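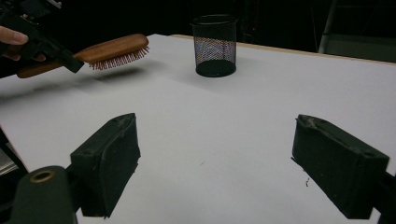 A white table between two black grips, with a dark background behind.

Keep One Table Empty

By Cherry Mae Rivera

When I was growing up, the dining table of my mother was never free. It had the rice cooker, the sewing, my school books, the bills with a stone on top so the fan would not blow them away. Before we ate, somebody had to move everything to the bed, and before we slept, somebody had to move everything back. I thought all families lived like this, and I think many still do.

I am now 50 years old and I want to defend an idea that may sound lazy. Every home, and every place where people work together, should keep one flat surface with no permanent job. It should not be a desk, a shelf or a place for the mail. It should wait.

My opinion comes from the Grekunitz building, where I worked for 19 years in the office of a small company that repairs curtains and blinds. We had a long table beside the window. When I started, it was the rule of the owner, Mr. Pangilinan, that the table must be clear at the end of the day. New people found this strict. One Friday he took a coat from the table and hung it on the outside handle of the front door, and the coat belonged to a customer. He apologized to her, but he did not change the rule.

Then he retired, and the rule went with him. First came a printer, only for a week. Then the box for the printer, in case we had to return it. Then samples from a supplier called Brendano, who sent more samples than we could ever look at. By May we were unrolling the blinds on the floor and measuring them on our knees. I was the one who wrote the orders, and I made two mistakes in that month that I am still ashamed of. One of them was a blind for a kitchen, 57 inches wide, and I wrote the number in the line for the length.

I do not say that the printer caused my mistake. I was tired and I wrote it wrong. But I had no place to put the blind and the paper next to each other and look at both, and I believe I would have seen it.

My friends who disagree with me have a good argument. They say an empty table is a luxury. If you pay rent for a small apartment, you pay for every foot of it, and a surface with nothing on it is money doing nothing. My sister lives in two rooms with three children, and when I explained my idea to her, she laughed for a long time and then asked me to hold the baby.

She is right that I should be careful with this advice. For her I would make the idea smaller. It can be a board that stands behind the door. It can be one half of the counter, from after breakfast until the children come home. The size is less important than the agreement. Everybody in the house must know that this place will be given back.

This is the difficult part, more difficult than the cleaning. A thing which is put down for a minute does not feel like a decision, so we do not discuss it. In my street, Ulinano Street, there is a corner where one neighbor left a broken chair. Soon there were more chairs, then a mattress. I am sure that each person thought the corner was already lost.

I also do not agree with the magazines that want the whole house to look empty. I like my things. I have too many cups and I keep the letters of my father in a biscuit tin. A house with nothing in it makes me nervous, like a waiting room. I ask for one table only.

Mine is next to the kitchen now, and it is not a beautiful one. Last night I used it to cut fabric, and later my nephew did his homework there with his elbows very wide. When he finished, I told him to take his books with him. He left the eraser, and this morning I put it in his shoe.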